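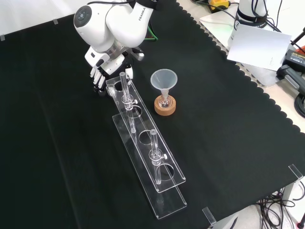 Salldale Women Through to the Cup Semifinal

Feb 4, 2026

What a night at Boateng Park! Salldale Women are in the last four of the county cup for the first time, after coming from behind to beat Misar 2-1 under the lights in front of a crowd that never stopped singing.

It didn't start well. Misar came out pressing high and had us pinned in our own half for long stretches, and when their winger got free down the left the cross was too good to deal with. A tap-in at the back post, 1-0 to the visitors, and it could have been worse if the crossbar hadn't helped us out a few minutes later.

But this team doesn't panic. We started getting the ball wide, the fullbacks pushed on, and in the 35th minute Akosua Gyamfi picked up a loose ball outside the box, took one touch to set herself and hit it low into the corner. The noise! Anyone who walked past on Warumico Road at that moment must have wondered what was going on.

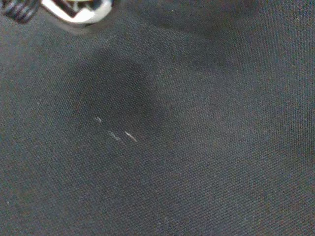

Gripper tip over dark gray woven fabric.

The second half was all Salldale. We hit the post, had a header cleared off the line and won corner after corner, and still it wouldn't go in. Misar defended really well, to be fair to them, and their keeper made a fantastic save with her feet that had even our fans clapping.

Then, with 18 minutes left, the winner. A short corner caught everyone out, the ball was whipped in to the near post and there was Gyamfi again, getting across her marker to glance it home. She went straight over to the bench and disappeared under a pile of subs and coaches.

There were some nervy moments at the end - a free kick on the edge of the box in stoppage time had us all looking through our fingers - but the wall did its job and the whistle went right after.

"I've never been so tired in my life and I don't care one bit," Gyamfi said after the game. "At halftime we all felt it was coming. You could hear the crowd from inside the locker room, and that gave us a big lift. I want to play the semifinal tomorrow!"

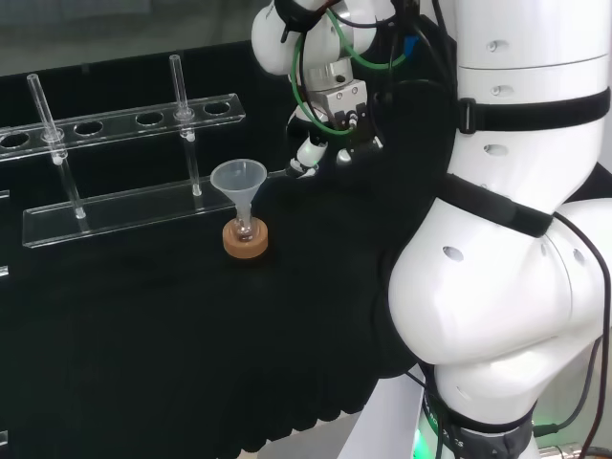 Semifinal tickets

The draw has given us a home tie, so it's back to Boateng Park for the semifinal. Capacity in the stand is 400 and season ticket holders get first pick, with remaining seats going on sale at the clubhouse and on the website once the kickoff time is set. Kids get in free with a paying adult, same as for league games.

If you have a drum, a flag or just a loud voice, bring it along. The players have said again and again what a difference it makes.
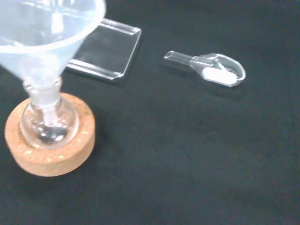 A glass funnel in the neck of a small round-bottom flask.

League action comes first, of course, and we have a long bus ride for the next one. Seats on the supporters' bus are still open, so give your name to the clubhouse bar if you want to travel. Dates for the July preseason camp will be up on the site soon too.

Well done to the whole squad, and a safe trip home to everyone from Misar.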